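Print this article
E-mail this article

The Long Wait for Two Hands

The invitation from Henare promised "a morning with the future of light assembly," and the future was running late. We stood in a converted showroom in September, 19 of us, holding paper cups and visitor badges, while a technician typed at a laptop and a man from a packaging company told me he had driven two hours for this.

I have been to a good many of these open days. There is usually a rope, or a strip of tape doing the job of a rope, and a screen that repeats the same film. In the film the robot never stops to think. Henare's film had music, too, and a warehouse full of sunlight that I would bet is not in this state.

Tia Lockwood, who runs demonstrations for the company, was more careful than the film. She told us the robot would be working with small hardware and with foam inserts of the kind that go into packed boxes, and that it would do so at what she called "teaching speed." Someone asked what that meant. It meant slow.

She also said, twice, that a person could take over at any time. I wrote that down, and then I wrote down the question I wanted to ask about it, and then the technician closed the laptop and everybody moved up to the tape.

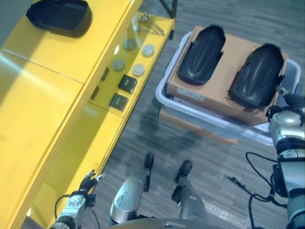

My question was how often the person takes over. You would think a company selling a machine on the strength of its independence would have that number ready. Lockwood said it depended on the task. I asked about this task. She said the task was still being tuned. I asked about last week, and she offered to put me in touch with somebody in engineering.

The somebody was Rozália Farkas, and she was the best part of the morning. Farkas came to Henare from Ginico, where she worked on conveyor systems, and she has the conveyor person's low opinion of anything with fingers. "A hand is a very expensive way to pick something up," she said. "If you know what you are picking up, and it comes the same way every time, build something cheaper."

So why build the hand? Her answer was that plenty of shops don't know what they'll be picking up next month. They run short jobs. They get a bin of one thing, then a tray of another, and no one is going to design a fixture for an order of 300. It's a fair argument, and I have heard it at every one of these events for years. What I haven't seen is the shop with the short jobs and thin margins that can also pay for a two-armed robot, the service contract, and the person with the laptop.

Henare says it has one. Flirkwood, a maker of display boxes, has agreed to a trial, and a slide told us that the robot had completed 193 tasks there. The slide didn't say out of how many. It didn't say what counted as a task, either, and when I asked Farkas whether picking up a screw and setting it down again would be one task or two, she laughed and said she had lost that argument already.

The control software is called Flarnano. Lockwood described it as learning from examples, and the man from the packaging company wanted to know who supplied the examples. People do, by steering the arms through the job over and over. He asked what those people were paid and whether they were counted in the savings. Lockwood said that was a great question. In my experience that phrase closes a subject, and it closed this one.

I don't want to be unfair. Handling loose hardware and soft foam in the same job is hard, and Henare could have picked something easier and more flattering. I have watched rivals stack big clean cubes for an hour and call it manufacturing. Farkas talked openly about cables, about grip, about how much trouble glare gives a camera, and none of that was on the slides. If the company put her on stage and retired the film, I would trust it more.

But the brochure I took home says "ready for your floor today," and nothing said to me in that room supports the last word. When I called Flirkwood, the woman who answered said the trial was going fine and that she couldn't tell me more. I asked if they had let anyone go, or hired anyone. She said they had hired someone to look after the robot.

Henare plans another open day in the spring. I have asked for a longer visit, with no slides and a count kept of every time a human steps in. Lockwood said she would look into it.

Print this article
E-mail this article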